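Looking After the Hand Grippers: Gallery

Angharad Prosser keeps these pages for the Fosham group. The maker's notes promise up to 637 grabs between checks. I'd treat that as a hope. My own interval is 60, and I still find things I don't like.

Pads first. Wipe both with a damp cloth, let them dry, then press along each edge with a thumbnail. The Wurkden guide says a lifted corner can wait a week. I change the pad that day.

Screws next, two on the face we check, and a paint mark across each head so a turn shows up. Lewis swears by thread glue. I've seen glued ones back out too, so the paint stays.

Then the fingers. Close them on a strip of paper and pull. If it slides at one end, they aren't meeting square, whatever the screen says about calibration.
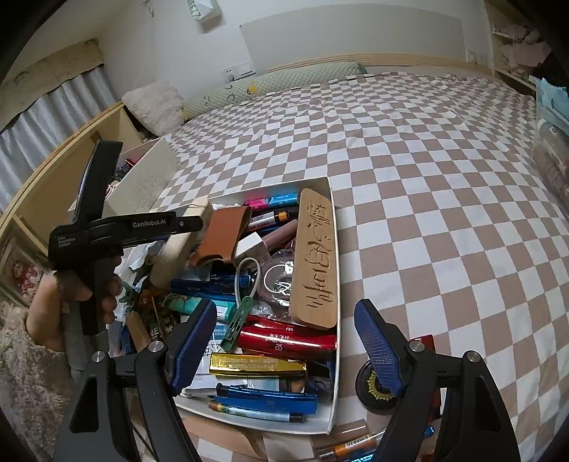
Small mixed things are a better test than the foam blocks Stomlow sends out. Anything will hold a foam block. Try a pen, a battery and something slick, 5 grabs each, and write down the drops as well as the good ones.

Last changed 5/25/23. Next pad order goes in November.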